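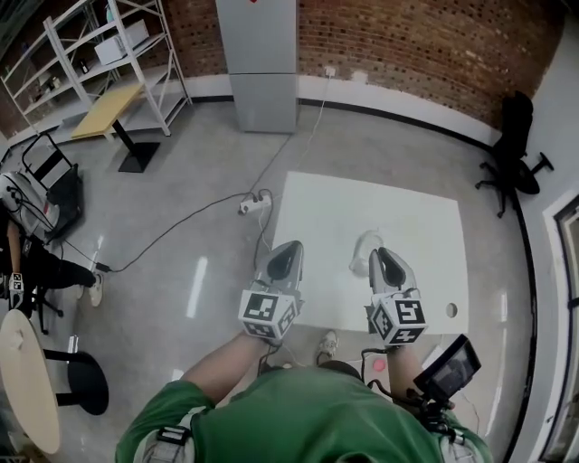 Support > Hand-held grippers > Set-up guide > Section 7

7. Comparing two pairs of grippers

Please read this section when your gripper pairs are already charged and paired with the recorder (Section 5). It explains how to try the Flollo pair against the Kamolrat pair in the same room, so that the results can be put side by side. The procedure was written by Zestarent at the Skastulstead workshop, and the default values in the software come from there.

7.1 Preparing the floor area

1. Lay the mat on a flat floor. Small wrinkles do not disturb the tracking, but folds under the objects do, so pull the mat from the corners until the folds are gone.
2. Lead the power cables away from the side where the operator will sit or kneel.
3. Switch on all ceiling lights and leave them on until both pairs are finished. Do not compare one pair in the morning with the other pair in the evening.
4. If the floor is polished, look for bright reflections from the position of the operator. When a reflection falls behind a marker cube, turn the mat a quarter turn and look again.

Note: Daylight from a large window changes more quickly than one expects. If the window has a blind, close it half way. If it has no blind, the operator should sit with the back to the window.

7.2 Putting on the harness

1. Loosen both shoulder straps before you put the harness on.
2. Tighten the left strap first, then the right one. The straps must lie flat.
3. Fix the small monitor so that you can read it without turning your head. The cables should hang down freely and must not touch the gripper hand.
4. Put on the head unit and close the clip. Check that the head camera sees both hands when the arms are half stretched.

CAUTION: Never lift the harness by the cables. The connector on the head unit is not made for pulling, and a damaged connector is not covered by the warranty.

7.3 Checking the markers

Each gripper carries a marker cube. The code on the left cube is different from the code on the right cube, and the software does not accept them exchanged.

1. Hold both grippers in front of you, fingers pointing forward, a forearm apart.
2. Wait until both cubes are shown in green in the Markers window.
3. Turn each wrist slowly, first inwards and then outwards. A short loss of one face is normal -- the software continues with the next face.
4. If a cube stays red, wipe it with a dry cloth. Do not use alcohol, it makes the black print grey.
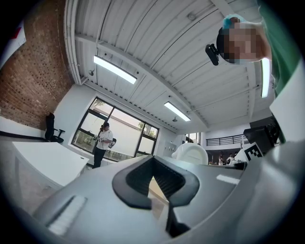
7.4 Checking the gripper camera

The camera in the gripper has a very wide view, and the picture is dark in the corners. This is not a fault. More important is that the finger pads are visible at the lower side of the picture and that they are sharp.

1. Open the fingers completely, then close them slowly. Both pads should move by the same distance.
2. Set the exposure to Fixed and enter 54. With automatic exposure, the picture becomes darker each time the gripper points to a lamp.
3. Point the gripper upwards, then to the mat, and compare the brightness of the pads in the two positions. They should look almost the same.
4. Repeat with the second gripper of the pair.

If several operators work in the same room, keep enough distance between them. A marker of another operator in the view can be taken for your own when the codes are from the same set. Change the set number in the Room menu, or ask the other person to wait.

7.5 Recording the comparison

1. Choose Compare in the main menu and enter the name of the pair.
2. Record 11 repetitions of the same movement with the first pair: pick up, lift, move across the mat, put down.
3. Change to the second pair. Do not take off the harness.
4. Repeat steps 7.3 and 7.4, then record the same number of repetitions.
5. Save under one session name, otherwise the report page stays empty.

Note: The Kamolrat fingers need a little more force to close than the Flollo fingers. Please do some free movements before the first repetition, until the hand is used to it. These movements should not be recorded.

7.6 Messages

Code 7 -- One cube was not seen for too long. Repeat the movement.
Code 54 -- Left and right are exchanged. Change hands.
Code 896 -- The storage of the recorder is full. Copy the sessions to the computer and delete them from the recorder before you continue.

For the reading of the report, see Section 8.

We use cookies to remember your language and the manual version you have selected. Accept all | Only necessary | Settings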